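Setting Up the Little Wire Stand (Napkins, Mail, Whatever You've Got)
Section 9 of the Astthorpe table and counter guide

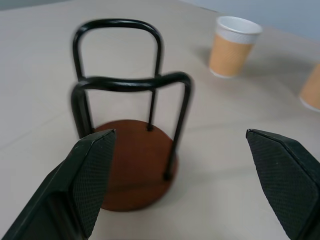 Do I need to take everything out of a napkin stand before I refill it?
Leave the old ones in and slide the new ones behind them, so the older napkins get used first and the back of the stack doesn't sit there until Christmas.

Okay, so that's the question I get the most, and now we can get into the rest of it. I've been setting up tables at Astthorpe long enough that I have opinions about every small thing that goes on them, and the wire stand with the round wooden base is one of my favorites. It's simple! You've got a disc of wood on the bottom, a tall loop in back, a shorter, wider loop in front, and the paper goes in between. People use the same sort of thing for napkins at one end of the house and for mail at the other, so I'm covering both.

Before you start

You'll want these close by:

A soft dry cloth
A second cloth, barely damp
The stand
Napkins or mail, depending on where it's going
Four small felt dots if your base doesn't have any (I buy the Narnside ones because they don't leave gum behind when you peel them off)

Clear yourself a bit of table, about the size of a dinner plate plus your elbows. I like a pale table for this because you can see every crumb and every speck of dust, and on a dark one I always miss some.

Part 1. Checking it over

1. Set the stand down on the flattest part of the table and press lightly on the edge of the wood in a few places. If it rocks, turn it a quarter turn and try again. When the rocking stays in the same spot on the table, it's your table. When it travels around with the stand, it's the base.

2. Run a finger along the wire, top and sides. You're feeling for rough bits or chipped finish, anything that might snag a napkin. Paper ones don't care much, but a nice cloth napkin with an open weave will catch on the tiniest burr and then you've got a pulled thread in the middle of dinner.

3. Look at where the legs of the loops meet the wood. Give each leg a very gentle wiggle. A hair of movement is fine on most of these. If a leg lifts up out of the base, stop there and go to "If a leg comes loose" further down.

4. Turn the whole thing over and look at the underside. If there's a price sticker, take it off now (warm it with a hair dryer for ten seconds or so and it'll come up in one piece). If there's no felt, put your dots on, evenly spaced and a little in from the rim.

Caution: Don't pick the stand up by the front loop once it's full. I know it looks like a handle. The weight is all behind it and the whole load tips toward your wrist. Hold it by the wood, with your palm underneath.

Part 2. Choosing which way it faces

The short loop is the front. I say this because I've walked into more than one kitchen and found it backwards, with the tall side toward the people eating, and then everybody has to reach up and over to get a napkin out. Turn it so the low side faces whoever uses it most.

On a long table I set it sideways, so folks on both sides can pull from the end. You lose the neat look a little bit, but you save a lot of passing.

For mail, put the tall loop against the wall or the backsplash. The envelopes lean back on it and the low bar keeps them from sliding out at you.

Part 3. Loading it with napkins

1. Start with the napkins already folded. Luncheon size folded in quarters is what I reach for. Dinner size can work, but on a small stand they'll stick out past the wire and flop, so fold them once more.

2. Square up the stack by tapping it on the table, first one edge, then the next.

3. Slide the stack down between the two loops with the folded edge facing up. If you put the open edges up, people pull one layer and leave the rest, and you end up with a sad torn corner poking out.

4. Stop when it's snug but still easy. My test is to pull one napkin with two fingers. If the stand comes along with it, you've overfilled it, so take out a few and try again.

5. Fluff the front one forward just a touch. It's fussy, I know, but I like the way it looks and it gives people something to grab.

Note: If you're eating outdoors, lay a smooth stone or a heavy spoon across the top of the stack. Ayten Keskin taught me the spoon trick at the July cookout in Lorkanholm, where we'd been chasing napkins across the grass for half the afternoon, and I've done it ever since!

Cloth napkins

You can absolutely use these. Fold them in thirds the long way and then in half, and stand them in with the soft fold on top. They're thicker, so you'll fit far fewer. Mix in paper behind them if you've got a crowd coming and you don't want to do laundry for a week.

Part 4. Loading it with mail

1. Open everything first. I mean it. A rack full of sealed envelopes is just a pile that stands up.

2. Recycle the flyers and the empty outer envelopes before anything goes near the stand.

3. Put the tallest pieces in back, against the tall loop, and work forward to the small stuff. Postcards go right at the front where you can see them.

4. If you keep bills in there, put the one that's due soonest in front, even if it's a tall one and breaks up my lovely order.

5. Empty it when it gets tight. I take mine down to nothing whenever I pay the electric bill, and that seems to keep it from turning into an archive.

Lenni Halonen keeps coupons in his, and a takeout menu, and I think a seed packet. It works fine for all of that as long as the paper's stiff enough to stand. Receipts aren't. They curl up and drop right through between the loops, so clip them together or stick them in an envelope first.

Part 5. Where to put it

Keep it a good arm's length from the stove. Paper in an open holder and a gas burner are a bad match, and I'd move it to the far counter without thinking twice.

Keep it off the sink side, too. Splashes soak in from the bottom of the stack and you won't notice until you pull out a soggy one for a guest. Standing water is also rough on a wooden base; it'll leave a pale ring or swell the edge.

Sunny windowsills fade wood over time and turn white napkins kind of yellow. If that's the only spot you've got, give the stand a turn now and then so it fades evenly.

Caution: With candles on the table, put the napkins at the opposite end. If it's a small table, hand the napkins out and take the stand away until the candles are done.

Part 6. Cleaning

1. Take everything out.

2. Wipe the wire with the damp cloth, starting at the top of each loop and working down both legs. Glossy wire shows fingerprints, so go over it again with the dry cloth while you're at it.

3. Wipe the wood with the same damp cloth, well wrung out, and dry it right away. Get in close around the feet of the wire with a cotton swab. Crumbs love it in there.

4. Let it air for ten minutes before you put paper back in.

A couple times a year I rub a few drops of mineral oil into bare or oiled wood. I've tried the Tamura wax too, and it smells great, but it stays a little tacky for a day, so don't load napkins on top of it that same afternoon. If your base has a shiny sealed finish, skip the oil. It'll just sit there and get on everything.

Caution: No dishwasher and no soaking, please. I did it once with a stand I really liked and the base split along the grain.

If a leg comes loose

1. Empty the stand and pull the leg gently straight up, no twisting.

2. Clean out the hole with a toothpick.

3. Put in one small drop of wood-to-metal glue, set the leg back, and wipe away whatever squeezes out.

4. Check from the front that the loop is standing straight, then run a strip of masking tape over the wire and down under the base to hold it overnight.

5. Peel the tape in the morning, and give it the whole day before you fill it.

If the loop leans after all that, the wire's probably bent a bit. You can ease it back with your hands. Skip the pliers, they'll chew up the finish, and if you have to use them wrap the jaws in a rag.

Spare felt dots are in the second drawer under the counter, in the envelope marked 490. Place mats are in the next section.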